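4.2 Notice and Comment in the Fledmont Rate Case

The second case in our study concerns the request by the Fledmont utility to raise the fixed monthly charge on residential electric bills. Under the rules in force at the time, the utility had to mail a notice to each customer and allow a period for written comment before the hearing. We examined whether the wording of that notice affected the number and content of the comments received.

The docket contains 908 written comments. Two readers, Kongkaew and Fashola, coded each comment separately by topic, by the position it took, and by whether it mentioned the fixed charge at all. Where the two readers disagreed, a third reader (Mughal) made the final decision. Form letters were kept in the sample and marked as such. Comments filed after the close of the period on 10/04/2022 were left out, as the hearing officer did not admit them to the record.

Most comments spoke of the total bill. Fewer dealt with the way the increase was divided between the fixed charge and the price per unit of energy, although this division was the main point in dispute among the parties. The notice itself gave the total increase on its first page and the fixed charge in a table on page 6.
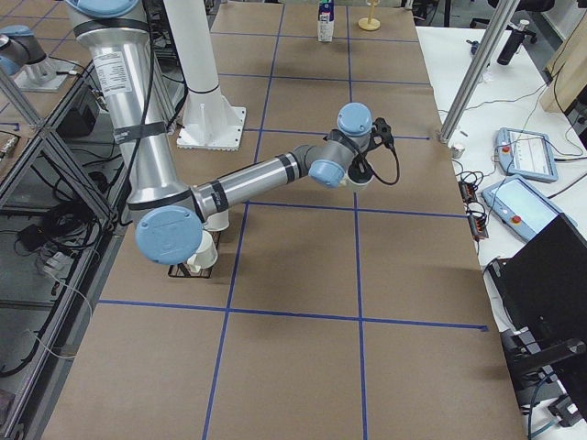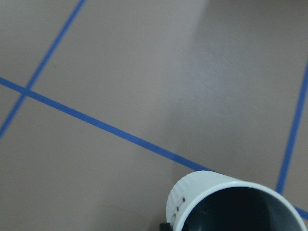

Figure 4. Two views with blue tape dividing the surface into sections.

Why does the division between the fixed charge and the energy price matter to customers?
A fixed charge is the same for every household, so a larger one raises the bills of those who use little electricity by a greater share. It also reduces the amount a customer can save by using less.

The final order spoke to this point in only four paragraphs. It accepted the cost study offered by the utility and found that the fixed charge reflected the cost of meters, billing, and service lines. The order noted that comments had been received and considered, but it did not discuss any of them by subject. Painemal (in her review of the Vuten docket) reports a similar pattern, in which public comments were acknowledged in one sentence and the technical testimony was treated at length.

We do not take this to mean that the comments had no effect. The staff report issued in March proposed a smaller fixed charge than the utility had asked for, and it referred to concerns raised by households with low usage. The record does not show whether those concerns came from the written comments, from calls to the consumer office, or from the local hearing at Thepsuriya. Duangkaew, who read an earlier draft of this section, suggested that staff working papers might settle the question. Those papers were not open to the public when the study was carried out.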